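Email Marketing for Subscribers Over 60: Frequently Asked Questions

Plinbridge Help Center. Last updated 2023-05-19

Which font size should a newsletter use?
Set body text at 16 pixels or larger. The default Plinbridge template uses 14, so change it under Style before the first send.

How large does a list have to be for a split test?
Each version needs at least 300 recipients. Lists under 900 contacts can run two versions only.

Can I segment by age if I never collected birth dates?
No. Add an optional age range field to the signup form. Contacts without a value stay in the general segment.

How long can a subject line be?
Keep it to 40 characters. Longer lines are accepted, but many mail apps shorten them on phones.

Does Plinbridge connect to Hutomach?
Yes, through the contact sync. Error 2204 means the access key has expired. Create a new key in Hutomach and paste it under Connections.

How many pictures can one email hold?
The gallery block takes four, stacked in a single column. Each one keeps its own link.

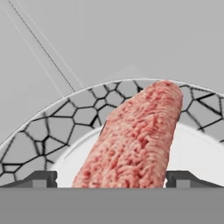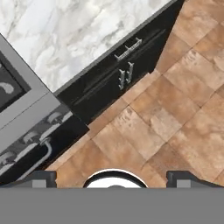

Kitchen renders, gallery block, default spacing

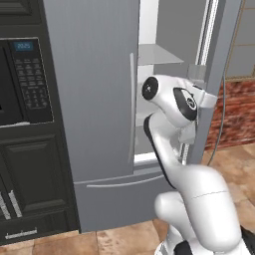
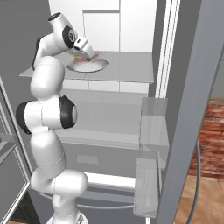
Do I need a plain text version?
Yes. The editor builds one from the text blocks. Check the links in it by hand.

When are inactive contacts removed?
They are never removed automatically. From June, the Contacts page will have a filter for addresses with no opens or clicks in 300 days.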